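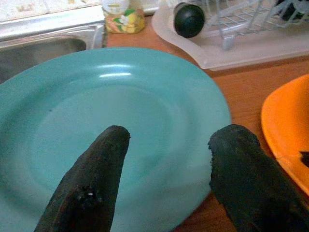
Listeners of the Tellham music service have been asking for months why their saved songs kept vanishing, one of them writing in May that a playlist of 389 tracks had shrunk to 10 overnight.

Search songs, artists, albums Go

The service now says offline files will stay on a phone until the user deletes them. The change comes with version 8 of the app – the update went out this morning.
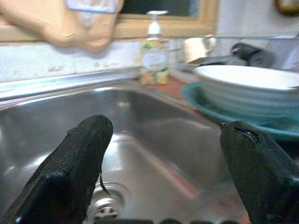 Kitchen sink, stainless steel.

Labels Jansen and Skovska have also returned to the catalog after a break over royalty payments. The first release back is the new Drudel single, which runs 4 minutes and can be streamed or downloaded.
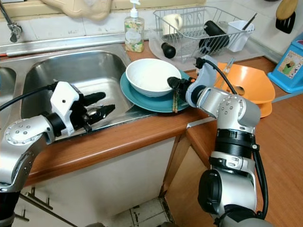 Unnamed subscribers on the Tellham forum replied that they were glad to have Skovska back but still wanted a higher bit rate for downloads. The service has given no date for that.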